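Section 4 Recording demonstrations for the toothbrush-and-cup task

Applies to: Coston hand-held gripper, revision 2
Section maintained by: Fatima Dlamini
Last revised: January 2018

4.1 Purpose

The procedures in this section produce the demonstration set used to train and compare grasping policies under the Villum protocol. The method takes wrist-view video and jaw opening from a person using the hand-held gripper and learns a policy from those two signals alone. No external tracking is used in this task. The published baseline was trained on 532 demonstrations, and new sets are compared against it, so the layout and the handling of the tool need to stay close to what is written below.

Operators should have completed the calibration in Section 3 before starting. A tool that has been dropped, or that has had its finger pads changed, must be calibrated again.

4.2 Preparing the work surface

1. Clear the tabletop of everything except the task objects.
2. Switch on the overhead lights and close the blinds. Hard shadows on the table raise the error of the grasp point estimate.
3. Place the toothbrush flat on the table, to the left of centre. Its angle should be changed between demonstrations.
4. Stand the cup upright, further from the operator than the jaws and to the right of the toothbrush.
5. Hold the tool with the jaws open. Both objects should be at least partly in view, and the space between the pads should be clear.
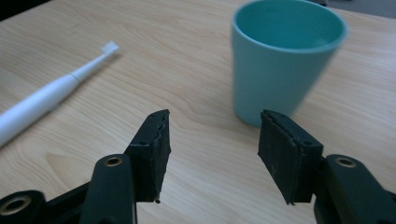
Figure 4-1. Jaws open, toothbrush at left and teal cup at upper right.

Note: It is acceptable for the end of the handle to fall outside the camera's view at the start. The cup may also be slightly blurred. Neither is grounds for rejecting a demonstration, but the brush head must be visible in the opening view.

Note: Wood grain is left uncovered on purpose. Policies trained by the Ndlovu group on a plain grey mat lost accuracy when moved to a patterned surface, and the present method treats background texture as part of the training data.

4.3 Inspecting the pads and linkage

Carry out this check at the start of each session and after every 4 batches.

1. Look at the inner edge of each finger pad. Scuffs and light fraying are normal wear. Replace the pads as a pair if material has torn away from the contact edge.
2. Wipe dust from the pad faces with a dry cloth. Do not use solvent.
3. Open and close the jaws fully and feel for play at the brass bushings. The two sides should travel evenly.
4. Record the pad condition in the session log as A (new), B (worn) or C (replace).

CAUTION: Keep fingers clear of the linkage while the jaws are moving. The inner and outer arms close on each other near the base of the pads and can pinch.

4.4 Recording a grasp

1. Start the recording and hold the tool still for about 2 seconds. The software uses this interval to set the zero for jaw opening.
2. Move toward the toothbrush in one continuous motion. Do not stop above it to correct the angle - if the approach is poor, discard the take and begin again.
3. Turn the wrist until the handle runs lengthwise between the pads.
4. Lower the tool until the pads are on either side of the handle.
5. Close the jaws until both pads touch. Light contact is enough, and extra force shifts the reading of the jaw encoder.
6. Hold for one second, then lift.
7. Carry the toothbrush to the cup, release it over the rim and withdraw the tool.
8. Stop the recording and enter the result as complete, partial or failed.

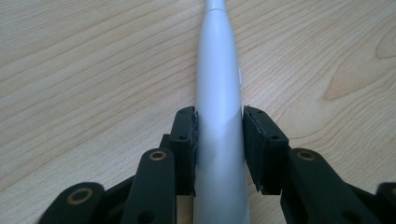
Figure 4-2. Pads in contact with both sides of the white handle.

Contact should be made on the body of the handle, below the point where it narrows to the neck. Grasps on the neck are labelled separately (code N) and left out of the main comparison. In the September trial they accounted for most of the dropped objects, and including them made it hard to tell a weak policy from a weak demonstration.

CAUTION: Do not drag the pads across the table while closing. This wears the lower tips and leaves marks on the wood that may be learned as features.

4.5 Checking the data

1. Open the session folder in Zetville and play each take at normal speed.
2. Confirm that the jaw opening trace falls once during the grasp and rises once at release. A second dip usually indicates a regrasp, and the take should be given code R.
3. Step to the moment of contact. Both pads should meet the handle with little sideways movement of the object.
4. Reject any take in which a hand or sleeve enters the view.
5. Export the accepted takes. Failed grasps are exported to a separate folder and kept - they are needed for the success classifier described in Section 6.

If the trace is flat for the whole take, the encoder cable is probably loose. Reseat it at both ends, repeat the calibration and record the batch again from the first take.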